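Three Grippers, One Very Tired Wrist

I have a blister on my thumb, and it came from pretending to be a robot.

The idea was simple enough. Before you can teach a robot arm to tidy up a bathroom counter, somebody has to do the tidying by hand, over and over, while holding a gripper of the kind the arm will use. I wanted to know which of these hand-held tools is nicest to live with, so I borrowed three: the Fastier, the Jorkmont and the Calado. Then I called Xolani Mahlangu, who has been building arms a lot longer than I've been writing about them, and asked him to keep me out of trouble.

He gave me one rule. "Use each one for 20 minutes before you decide you hate it." Good rule! I hated the Fastier for the first 15. It's the heaviest of the bunch, and the trigger is stiff enough that I kept squeezing with my whole forearm. But once you've got hold of something slick, it stays put, and by the end I was picking up toothbrushes one at a time (okay, I dropped a few).

The Jorkmont went the other way. Lovely in the hand, light, a quick little trigger, and I was already writing the rave review in my head when I tried a full soap bottle. It tipped over, slowly, like a tree. Xolani says the pads are too short for anything top-heavy and that you can fix it by grabbing lower, and you can, but I kept forgetting.

Which leaves the Calado, and I went in biased because it costs $3,640 and I was scared of it. The fingers close evenly and you can feel them touch, even through the handle. My gripe is the cable. It caught on a cabinet knob twice, and after that I held the whole thing at a funny angle just to keep it clear.

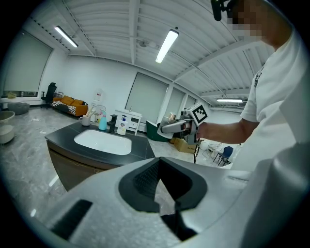 We also argued about tracking. Xolani likes a printed marker on top of the tool, since any decent camera can find it and a new one costs you a sheet of paper. I kept twisting my wrist until the marker faced the wall, and then the recording was junk. The Fasuvby controller at least beeps when it loses you, so you can start over right away. It beeped at me a lot. We logged up to 400 tries between the two of us, and I'd guess most of the bad ones are mine.

So which would I buy? With my own money, the Jorkmont, and I'd learn to grab lower. Xolani would take the Calado and tape the cable to his sleeve.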